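Reading time: 2 minutes
16th February, posted by skultedbridge_pew

Has anyone moved their church notices off paper without upsetting half the congregation?

I look after the notice sheet for a smallish church in Skultedbridge and I'm getting worn down by it. We print 200 copies a week and I find a good pile of them left in the pews afterwards, plus the odd paper aeroplane (youth group, I'm looking at you). In January our minister asked whether we could send the notices by email and only print a handful. I said yes straight away, then mentioned it over coffee and you'd think I'd suggested selling the organ!

Some people like to take the sheet home and stick it on the fridge. Others use the prayer list during the week. A few don't do email at all and I really don't want them to feel left out. Has anyone done this gently? How long did you run both? And do you put the prayer list in the email or keep it for paper only? That last one is bothering me most, as it has people's names and illnesses on it.

Posted by Macapagal

We did this two years ago and it went better than I feared. We ran both for a good long while and never announced an end date for the paper, we just printed fewer as fewer got picked up. I still do a large print version for anyone who wants one, and the welcomers hand it over without making people ask. That made more difference than anything else, I think.

On the prayer list, please be careful. Ours goes out with first names only and nothing medical, and we check with the person first. Somebody's operation got forwarded to a cousin who hadn't been told yet, and it was a horrible week for everyone.
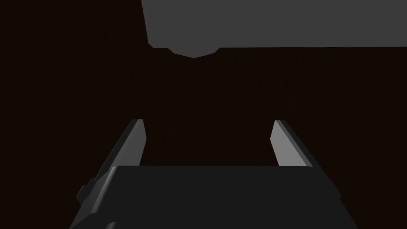
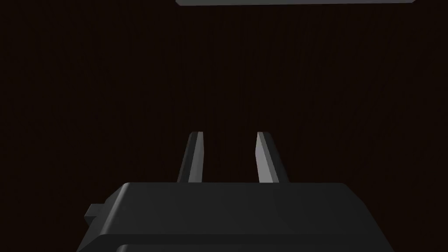

What we put in the email now

- Service times and who is preaching
- The readings, so people can look at them beforehand
- First names for prayer, with permission
- One thing we need help with (one! if you list six you get no takers)
- The office phone number

Keep it short enough to read on a phone. Mine used to run to nearly 400 words and people gave up halfway down.

Posted by Ultov

just stop printing it, they'll get used to it. ours did

Posted by Prura

I wouldn't do what Ultov says, sorry. We stopped overnight and lost touch with two lovely ladies who only knew about the lunch club from the sheet. We went back to a small print run and one of the home group leaders drops a copy through doors on her way home. Also ask your minister to mention the change from the front a few times, it sounds different coming from them than from whoever does the photocopying.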